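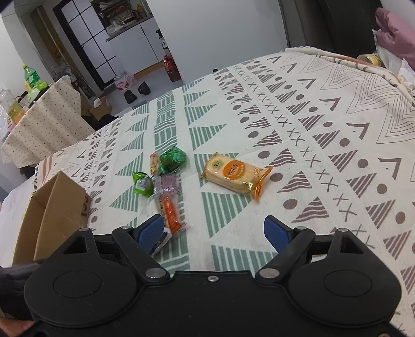 Stuteva Walking Group: your questions answered

Do I need a referral from my doctor?
No! Anyone over 18 can just turn up. If you have a heart condition or you're getting over surgery, have a word with your doctor or nurse first and let the walk leader know when you arrive.

How far do you go?
There are two routes. The short one takes 20 minutes and is flat the whole way, with benches. The long one takes 40 minutes and has one hill (a good one – the view over Siddiqui Park is lovely).

I haven't exercised in years. Will I hold everyone up?
Not at all. A leader always walks at the back, and plenty of our regulars started out on the short route and still love it.

What does it cost?
Walks are free. The balance class afterward is $5, paid at the door.

Can I bring my dog or a stroller?
Strollers are great on both routes. Dogs are welcome on the long route only, on a leash please.

What if it's pouring?
We walk indoors, in the hallways at the Brorkel Center. We did that for most of February and had a blast – someone even brought a speaker.

Who do I ask about anything else?
Murray Mudgway runs the sign-in table and is happy to help, or leave a message at the Brorkel Center front desk.

Page updated 4/14/26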